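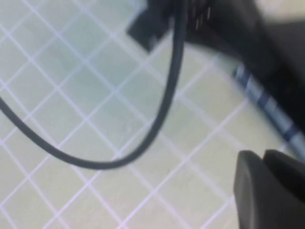
A robot gripper working close to a loop of black cable.

When a Robot Pushes Too Hard
Jokedby Explains: Machines
Updated 17 March 2020

Robots are good at doing the same job again and again. They can also make the same mistake again and again, and that is when people need a way to stop them.

In January, a robot arm called Custness made a mistake at a workshop in Malomska. It pressed its gripper down onto a table and kept on pressing. A part of the gripper cracked. The arm shut itself off, and no one was hurt.

What was the robot supposed to do?

Custness was learning to handle small things that people use every day, such as glasses and cables. For you, picking up a pair of glasses is easy. Your eyes find them, your hand reaches out, and your skin tells you when you have touched them. You don't have to think about how high the table is.

A robot arm has to be told, or it has to measure. Custness had a number stored in its computer for the height of the table. Every time it reached down, it used that number to decide when to slow down and when to stop.

What went wrong?

The number was wrong. Somebody had changed the legs on the table, and the top now stood nine millimeters higher than it used to. That is a little less than the width of your fingertip. The new height was never typed into the computer.

So the gripper arrived at the table sooner than the robot expected. As far as the computer knew, there was still empty air underneath, and the motors went on pushing.

For a while this did not show. Most of the jobs that day were done a little way above the table, and the gripper never went all the way down. The team had planned 197 tries. The trouble came on try 132, when the robot reached for something very flat.

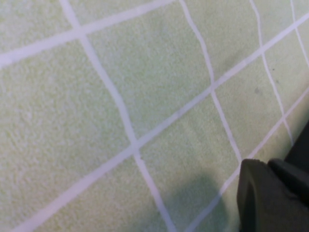

Why didn't it just look at the table and see that it was too close? one reader wrote to ask us.

It is a fair question. Many robot arms have a small camera near the gripper, and Custness had one too. But a camera makes flat pictures. To work out how far away something is, the computer has to use clues, such as how big a square looks or how two pictures differ. Close to a table, those clues can get hard to use. Things blur when the arm moves, and the gripper may cover part of the view.

Custness was also never told to check. It used its camera to find objects. For the table it trusted the stored number, and the camera was not asked.

How did it stop?

Robot arms have sensors in their joints. A sensor is a part that measures something. These ones measure force, or how hard the arm is pushing or being pushed. Engineers choose a limit, and if the force goes over it, the motors switch off and the brakes come on.

On Custness the limit was set at 90 newtons.

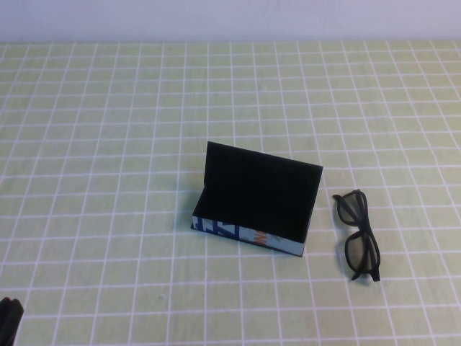 A newton is a unit for measuring force. Holding up a small apple takes one newton, more or less, so 90 is like the weight of a very full backpack. That was enough to crack a plastic gripper part before the brakes came on. It could also have hurt a finger caught underneath.

After the accident the team lowered the limit. The arm now stops with a much lighter push. It does stop more often when nothing is really wrong, and then a person has to come and start it again. The team decided they could live with that.

What else did they change?

The robot now measures the table every morning. It moves down very slowly in four places until it feels a light touch, and it writes down the height each time. If the four numbers don't match the old one, it will not start work.

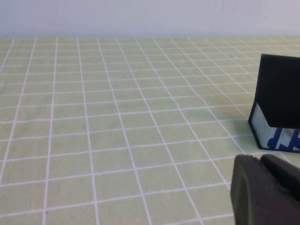
They also went over the rules for people. No hands on the table while the arm has power. Long hair tied back. One person stays next to the red stop button the whole time, and that person does no other job.

The new gripper part came from a company called Ulloa and took two weeks to arrive. Custness finished its last 65 tries after that.

Words to know

Gripper: the part of a robot that holds things.
Sensor: a part that measures something, such as force, light or heat.
Force: a push or a pull.
Newton: a unit used to measure force.
Joint: a place where an arm bends or turns.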